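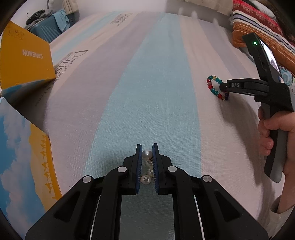
Ranger ses bijoux est une activité qu'on remet volontiers à la retraite, quand les doigts n'arrivent plus à défaire les nœuds. Chez moi, tout vivait dans une boîte à biscuits où les chaînes s'accouplaient la nuit. Les perles sont les plus susceptibles du lot : quatre perles blanches reliées par de petites pièces dorées, et voilà un objet qui réclame plus d'égards qu'un beau-père à table. Ni parfum, ni laque, ni vinaigre. On les met en dernier, on les enlève en premier, on les essuie avec un chiffon doux — et on évite de les enfermer avec les bagues à pierre dure, qui rayent tout ce qu'elles fréquentent.

Wouter Jansen, qui tient l'atelier Brarnbridge, m'a vendu en juillet un coffret à 2 tiroirs pour 40 euros. J'y ai gagné une place pour chaque chose et perdu ma meilleure excuse pour arriver en retard.
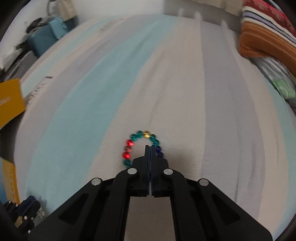 Faut-il faire renfiler un collier de perles ? Tous les deux ou trois ans si vous le portez souvent, et sans attendre dès que le fil se détend ou brunit près du fermoir.

L'atelier prend les colliers à renfiler le samedi matin. Apportez le vôtre dans une pochette en tissu, et si le fil a déjà cassé, regardez d'abord sous le canapé.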